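25 Jan 2026 — Poltov, segmentation and grasp labels

Picked up the Cotard loader again. With both wrist streams open it drops the last 7 frames of an episode. Raised the queue from 200 to 1000, no drops since.
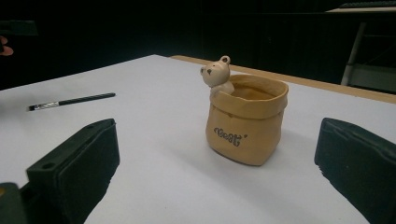

Pot mask still leaks onto the figure at the rim. Nakajima wants one instance for both; I'd keep two and merge at planning time. Left as two for now.

The pen is worse. Its axis flips by a half turn between adjacent frames, so the planner swaps approach sides. Added a sign check against the previous estimate.
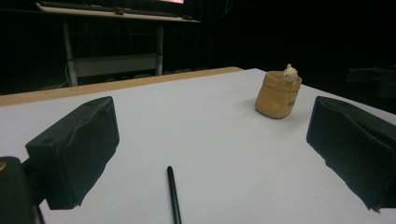 Wrist view, fingers open, pen near the bottom of the image.

Head-to-wrist time offset: 14 ms, now set in the config and no longer hard-coded.
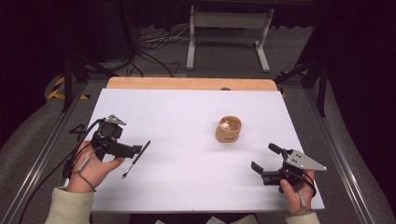 Open items

Rerun the axis check on the head stream — Tetsuya has the branch.
Move mask merge into Inent before March.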